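The Long Box Under My Bed

I own 917 comics, and until April I'd have told you I had read every one. Then I pulled out the box I keep under the bed and found a run of Jedgate I'd bought at a store closing and never opened. Issues with the spines still tight! I sat on the floor and read until two in the morning, and I've been pestering everyone I know about it ever since.

If you missed it (most people did), Jedgate ran for 29 issues and came out of a tiny outfit called Coltidari. Octavio Pacheco wrote it, Fredy Ayala drew it, and it's set in a harbor town called Olosberg where the dead still have to pay rent. The hero is a rent collector. She has a bad knee and a worse boss, and she spends the whole first issue trying to get an old ghost to come to the door.
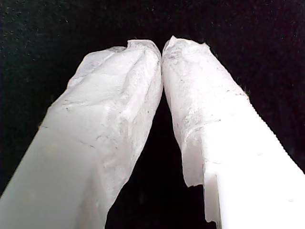
So do you need to start with issue one? I'd start with issue four, where the ghosts begin to organize, then go back for the first three once you care about the landlord.

What I love is how slow it is. Ayala will give a full page to somebody climbing stairs, and you can feel the knee in it, you really can. The colors are mostly gray and a sickly sort of mustard, and when red finally shows up (a raincoat, issue eleven) I gasped like I was at a horror movie. Pacheco's captions thin out as the series goes along, too. By the middle there are whole conversations where the only words are in the balloons and half of those are people saying "fine."

And then there's Sotelo, the landlord. I've read a lot of comic book villains, and most of them want the planet or the hero's girlfriend. Sotelo wants the building across the street. He's wanted it since he was a boy, he
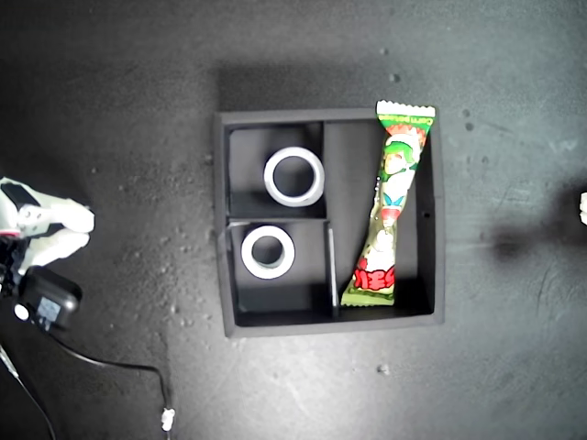 can see it from his kitchen, and every rotten thing he does to the tenants is a step toward buying it. He's petty and kind of funny and then, in the flood issue, he's terrifying. I lent that one to my sister and she gave it back the same night and told me she didn't want it in her apartment.

It isn't perfect. The two-part story about the ferry captain is a drag, and there's a fill-in artist on the second half who draws everyone with the same chin. The letters pages are a joy, though, so if you can find single issues, get those over the collected books, which leave the letters out. People wrote in to argue about tenant law! There's a feud over whether a ghost can sublet that goes on for months, with both sides getting angrier and Pacheco egging them on.

I took the last issue to the reading group I go to, fully expecting a room of converts. The ending has the collector tearing up the ledger and walking out of Olosberg on foot, with no last word from Sotelo at all, and I think it's the best final page I've read in years.

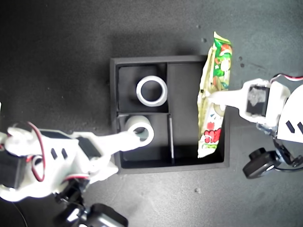
Giuliana Villca thought it was a cheat. To her mind a book that spends that long on who owes what can't just throw the ledger away, and she wanted to see Sotelo open his mail the next morning. Fidelina Yupanqui agreed with her about the mail but cried anyway.

I've gone back and forth on it since. Reread the last three in a row and you'll notice the ledger getting thinner in Ayala's drawings, a little at a time, so somebody had been pulling pages out long before she rips it up. I'm almost sure it's the old ghost from the first issue. I've got my copies out on the kitchen table again tonight to check.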